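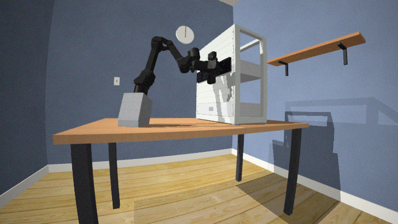 Figure 2. Tall white cabinet on a wooden table, blue walls, plank floor.

4. Where things are kept, and where people say they are kept

4.1 The cabinet problem

Every household in the study owned at least one piece of furniture whose official purpose had been abandoned. We had not set out to study this. The original protocol, drafted one hopeful July, concerned how people in shared rental housing divide up storage, and it assumed that a cupboard described as "the pantry" would contain food. By the second interview this assumption was in difficulty. By the fifth it had been retired, and the coding sheet had grown a column headed "Stated contents" beside the one headed "Contents".

We recorded 154 closed storage units across the households in Lotora and Sorach. For 117 of these, the residents' account of the contents differed from what was found when the door was opened. The differences were seldom dramatic. A linen cupboard held linen, but also a slow cooker, a bag of other bags and the manual for a different slow cooker. Residents were not being dishonest. Most looked at the open shelf with the same interest we did.

Earlier work on domestic clutter tends to treat the misfiled object as a failure of sorting, to be corrected by labels, baskets or a firm talking-to. Our material gives little support to this view. Labelled units were common in the Sorach households, and the labels were neat, in several cases laminated. They described the cupboard as it had been on the afternoon someone bought a labelling machine. One household had kept up its labels through two changes of tenant, so that a door marked "Priya's baking" now belonged to a man who did not bake and had never met Priya. He had considered removing the label but felt it was not really his place.

4.2 Height and seniority

Tall units behaved differently from low ones. In shared kitchens the upper shelves were claimed by whoever had lived there longest, whatever their height, and newer arrivals were given the space near the floor. This held even where the senior tenant needed a chair to reach their own cereal. Asked about it, long-standing residents described the arrangement as something that had "just happened". Newer residents remembered the conversation in some detail.

Free-standing cabinets complicated the pattern. A built-in cupboard belongs to the house, and everyone has a theory about their share of it. A cabinet that arrived in the back of somebody's car belongs to that person, including its empty shelves, and housemates would pile goods on the bench beside it before asking to use one. Where the owner had moved out and left the cabinet behind, it entered a kind of probate. The longest case we recorded lasted 5 years and ended when the colour of the kitchen was changed and the cabinet no longer matched.

4.3 The top surface

We did not at first record the tops of cabinets, on the grounds that they were not storage. Participants disagreed, in practice if not in speech. Tops held vases, rolled posters, a fondue set and, in one Lotora flat, a second and smaller cabinet. Objects placed there were described as being "out of the way", a category that also took in the garage, the boot of the car and somebody's mother.

Tsegereda Fikre, who carried out most of the Lotora interviews, noted that residents lowered their voices when discussing the top of a cabinet and used the passive voice for how things had got there. Her field notes propose the term "altitude amnesty", which we have resisted using in a heading. The notes also contain the only systematic attempt to date the deposits by dust, abandoned after a participant apologised and began wiping.

4.4 Limits of the material

All visits were arranged in advance, and a visit booked for Monday gives a household the whole weekend to tidy. Several participants admitted to doing so. Our figures are therefore likely to understate the mismatch, although in at least one home the tidying had itself caused it, everything on the floor having been put behind the nearest door. The Sorach sample leans towards older houses with deep cupboards, and comparisons between the two towns should be read with that in mind. Bathroom cabinets were excluded at the request of nearly everyone.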